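２月７日（水）、Clundsteadにある弦楽器工房Cormierの見学会に参加した。午前は製作部門、午後は併設の小ホールという構成で、参加は２回目になる。前回は８月で、湿度条件がまったく違うため、比較を兼ねて記録しておく。

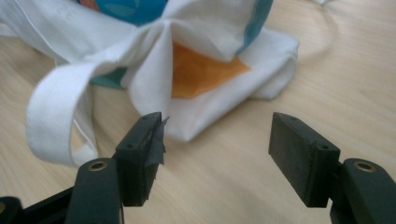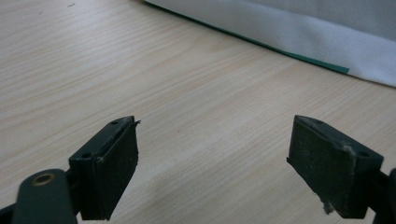
文：秋庭

## 材料庫

受付後、最初に材料庫へ案内された。表板用のスプルースと裏板用のメイプルが樹種別、入庫年別に棚積みされている。現在の在庫はチェロ用の表板が253組。すべて柾目で割り、木口に年と産地の略号を書いてから積む。人工乾燥は使わず、最低でも８年置くという。

棚の間隔は前回より広がっていた。夏に下段で通気不足が見つかり、桟木を厚いものに替えたとのこと。庫内の相対湿度は50％に設定されている。８月の見学時は除湿機が連続運転だったが、今回は加湿側で動いていた。冬は外気の絶対湿度が低く、扉の開閉のたびに表示が下がる。見学者の出入りも一度にまとめるよう指示があった。

## 板厚の調整

製作室では、チェロの表板の削り出しを見た。中央部と周縁部で厚みを変え、途中で何度もタップトーンを取る。節線の位置を指で支え、別の位置を軽く叩いて音高と減衰を聞く方法で、以前からの手順に変わりはない。

変わったのは記録の取り方である。従来は紙の等高線図に手書きしていたが、現在は測定点を固定し、厚みと質量を同じ表に記入している。測定点は表板１枚につき31か所。バスバーを接着する前と後の２回測り、前後の差を残す。説明によれば、目標値に合わせ込むための表ではなく、修理で戻ってきた楽器と照合するためのものだという。

質疑では、タップトーンの音高を表板と裏板でどの程度離すかという質問が出た。回答は「決めていない」。板の密度にばらつきがあり、音高だけをそろえると厚みに無理が出るためとの説明だった。この点はもう少し聞きたかったが、時間の都合で次に移った。

## ニス

ニス室は入口からの見学のみ。下地、色ニス、上塗りの順で、油性を使用する。紫外線の乾燥棚は楽器を吊り下げる方式で、片面だけに光が当たらないよう回転させている。冬は塗膜の硬化が遅く、１層ごとの間隔を夏より長く取る。

試験片も回覧された。同じメイプルに下地だけを変えて塗ったもので、斜めから光を当てると杢の出方がかなり違う。膠系の下地は反射が強く、見る角度を変えたときの濃淡の反転がはっきりしていた。鉱物系は全体に落ち着いて見える。

## 小ホールPesham

午後は隣棟の小ホールPeshamに移動した。箱形で、舞台は低く、客席の床は平土間。側壁には奥行きの異なる木製の拡散体が並ぶ。後壁の一部は吸音カーテンで、開閉により残響を変えられる。

試奏は専属の弦楽四重奏団Grostovanceによる。曲目はハイドンの緩徐楽章とバルトークの抜粋で、カーテンを全開にした状態と全閉の状態とで同じ箇所を続けて弾いた。席は前方、中央、後方を移動してよいことになっていたので、以下に印象をまとめる。

- 前方：カーテンの影響は小さい。直接音が支配的で、ヴィオラの発音がよく分かる。
- 中央：開閉の差が最も明瞭。後壁を露出させるとチェロの低域が長く残り、ピツィカートの輪郭がやや後退する。
- 後方：後壁を露出させた状態では第２ヴァイオリンの定位が甘い。閉じると改善するが、弱音のトレモロは痩せる。

続いてチェロのエンドピンの位置を変える比較があった。舞台床の根太の上と、根太の間とに立てて同じ音階を弾く。根太の間では開放C線付近が膨らみ、根太の上では音の立ち上がりがそろう。前回も同じ比較をしたが、そのときは差をここまで感じなかった。床板の含水率が違うことも考えられるものの、聴いた席も異なるので断定はしない。

## 運営面

見学者は50名を２班に分けての入れ替え制。１班あたりの所要時間は３時間を超え（over表記の案内どおり）、休憩は昼の１回のみだった。製作室は通路が狭く、後列からは作業台の手元が見えにくい。タップトーンの実演は音が小さいため、聞き取りたい場合は早めに前へ出たほうがよい。

配布資料は工程表とホールの平面図の２点。平面図に拡散体の寸法はあるが、カーテンの材質と吸音率の記載はない。問い合わせ先が裏面にあったので、後日確認する予定。次回の見学会は８月とのこと。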